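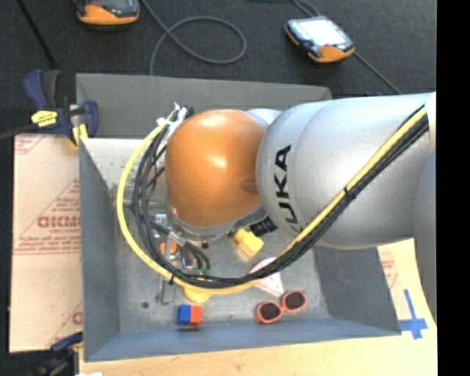
Home | Shop | Lamps | Blankets & Throws | Kitchen | Sale | My Bag

The Kassa Wool Throw
Posted in May by Henrique Teixeira

I've been wanting to get this one onto the site since the winter, and it's finally up! The Kassa is a big, heavy wool throw from a small mill called Nindenari, and it's the one I keep on my own couch (and fight my kids for, most evenings).

I found it the slow way. I'd ordered a sample of a different throw from them, a thin striped one, and they packed it with a square of the Kassa fabric folded on top. The striped one was fine. The square I carried around in my coat pocket for a week, and then I called and asked how soon I could get the full-size version.

It's a twill weave, all wool, brushed on one side only. So you get a soft face for your chin and a flatter face underneath that doesn't slide off a leather chair. The throw weighs 2,536 grams, which I know is an odd number to put on a web page, but that's what my kitchen scale said and I'd rather give you that than "generous weight." If you like a light blanket, get the Sallell instead. It's cotton, it's 800 grams, and it's great for porches.

Colors are oat, moss and a dark blue the mill calls Harbor. The moss looks greener on most phones than it does in a living room. Think dried herbs more than lawn. Harbor is the one that hides dog hair the worst, if you have a yellow dog like mine, but it's also my favorite, so what can I say.

The short ends have a twisted fringe and the long sides are left plain. The fringe will get a little fuzzy where people fiddle with it (they will, everybody does) and you can trim it with ordinary scissors.

Washing: cold water, wool cycle, a small amount of wool soap, then dry it flat over a rack or a railing. Don't put it in the dryer. I did that with my first one and it's now a very thick blanket for a very small cat. Most of the time it just needs a shake and a few hours outside on a dry day.

It'll shed some for the first couple of weeks. A lint brush takes care of it, and it slows down a lot after the first wash.

We ordered 1,000 for this season, split across the three colors, and oat always goes first. You can pick yours up at the Ristumville store or have it shipped. Limit of 2 per order for now, just so the early birds don't clean us out. Returns are fine as long as the tag is still sewn on.

Comments

Marla P.
Does the oat have any pink in it? I bought an "oat" rug once that was basically salmon.

Henrique
No pink, Marla! It leans a tiny bit gray if anything. Stop by the store and I'll cut you a piece of yarn to take home.

dkessel
Got the Harbor last week. Heavier than I expected but my wife has claimed it, so I'm ordering the moss.

Joanie in the valley
Is it itchy? I can't do wool on bare arms.

Henrique
The brushed side is pretty gentle, but if wool bothers you in general I'd go with the Sallell.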